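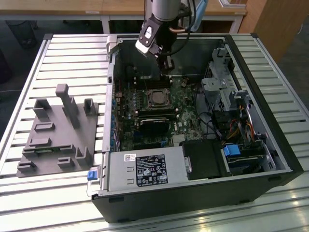

Deisy Carhuamaca wrote in to ask whether she should just throw her old desktop in the trash and be done with it, and would anyone at Ondel think less of her if she did. We would, a little. It's also against the rules in a lot of towns, so check yours first. Her other questions, and the ones we get every week, are answered further down.

Ondel Computer Drop-Off: Questions People Ask

What do you take?

Desktops, laptops, monitors, keyboards, mice, routers, and the drawer of chargers. We know about the drawer. Everyone has the drawer.

What don't you take?

Tube TVs, smoke detectors, microwaves, and anything with a fuel tank. Printers are accepted with visible reluctance.

Does it cost anything?

Computers and laptops are free. Monitors are $5 each. There is no discount for telling us it was a very good monitor in its day.

Does it have to work?

No. If it works, tell us. If it doesn't, tell us that too, and skip the part where you were just about to fix it.

Will you wipe my hard drive?

Yes, or shred it if you'd rather. Wiping is free and shredding is $5. If you want to watch the shredding, ask at the counter. It takes 2 minutes and people seem to find it soothing.

Should I copy my files off first?

Yes. Please. Once a drive has been wiped, the wedding photos are gone, and Henok at the counter can only look sorry. He has had a lot of practice at it.

Can I take the drive out and keep it?

Sure. On most desktops the side panel comes off and the drive is held in with a few screws. Unplug everything before you start. Bring us the rest in whatever state you leave it. Screws in a sandwich bag are appreciated.

What happens to the stuff?

Newer machines get tested, cleaned up, and sold cheap at our Workeo shop next door. Older ones get picked over for memory, power supplies, and cards. What's left is sorted and goes off to a licensed recycler by the pallet.

Do I get paid?

You get a receipt. We don't put a value on it. You are welcome to remember what you spent on the computer, but please do so in the car.

Is there a limit?

Five items per household per visit. A caller last February had 74 keyboards and wanted to know if those counted as one item. They do not. Businesses and schools should use the bulk form.

Do I need an appointment?

Only for bulk loads. Everyone else can pull up to the side door on Ambaye Street and ring the bell. Ring it once. It's louder inside than you think.

Can you tell me if mine is worth fixing?

Ibsa runs a repair table on Saturday mornings and will give you a straight answer. Bring the power cord. A surprising amount of his morning goes to looking for power cords.

I left something in the laptop bag. Can I get it back?

Call us the same day. We hold bags at the counter until closing.

Page last updated 1/3/24. Fees may change, but the bell will not.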